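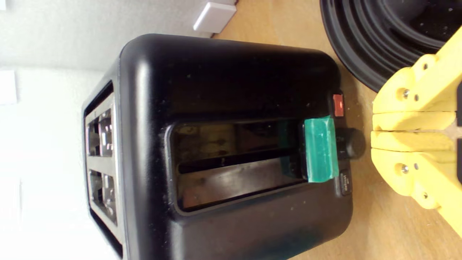
DRIMLOW OPENS SMALL APPLIANCE REFURBISHMENT LINE IN VONDBRIDGE

Two-slice toasters are first category; kettles to follow in August

VONDBRIDGE – Drimlow, a reseller of used household goods, has opened a refurbishment line for small kitchen appliances at its Vondbridge site. The line handles two-slice toasters only during its first phase and has a planned capacity of 300 units per week.

Toasters were selected because they arrive in volume and are frequently discarded with minor faults. In a trial conducted before the opening, the company inspected a batch of used toasters received through its regular collection points. Of that batch, 57 percent required cleaning and a safety test but no replacement parts. The most common defects in the remainder were carriage levers that did not latch, damaged power cords, and browning controls that had drifted from their marked settings.

Each unit passes through five stations. At intake, the housing is checked for cracks, heat damage and missing parts. Dust, crumbs and light scuffs on the housing are recorded as cosmetic and do not affect acceptance. Broken guard wires, a cracked lever or exposed wiring send the unit directly to parts recovery.

At the second station, the crumb tray is removed and the interior is cleared with low-pressure air and a soft brush. No liquid is used inside the bread slots. Metal top panels are wiped along the grain with a damp cloth, and plastic housings are cleaned with a mild detergent and dried before the unit moves on. The lever channel is cleaned separately, as residue in the channel can slow the return of the carriage.

The third station covers the controls. The carriage lever is pressed and released 20 times without power to check travel and spring return. The unit is then connected to a metered outlet, and the cancel, defrost and browning functions are tested in turn. A cancel button that fails to release the carriage on the first press is treated as a fault, regardless of how the unit performs otherwise.

Electrical safety testing is carried out at the fourth station and includes insulation resistance and a check of the cord and plug. Units that pass are heated through two full cycles with empty slots – the second at the highest browning setting – and are left to cool before handling.

The fifth station is grading and packing. Grade A units have no marks visible at arm's length. Grade B units may have faint scuffs or small scratches on the housing but meet the same functional and electrical requirements. Both grades are supplied with a printed test record and a replacement crumb tray where the original is missing or bent.

Test records are kept in Flevus, the inventory system already in use for Drimlow's furniture and lighting stock. Each toaster is assigned a record number at intake, and the number is printed on a label on the base. Buyers can enter the number on the Drimlow website to view the grade, the test results and any parts fitted.

Replacement levers, control knobs and cords are supplied by Zeng under a parts agreement that covers the first phase. Parts recovered from rejected units are used where they pass the same inspection as new parts. Housings that cannot be reused are separated into metal and plastic for recycling.

Refurbished toasters are on sale at the Vondbridge store and online. Used toasters in any condition are accepted at the side entrance on Tuesday mornings. Crumb trays should be emptied before drop-off, and cords should be secured with a tie or rubber band.

Contact: Drimlow Press Office, Vondbridge | © Drimlow. All rights reserved. | Back to top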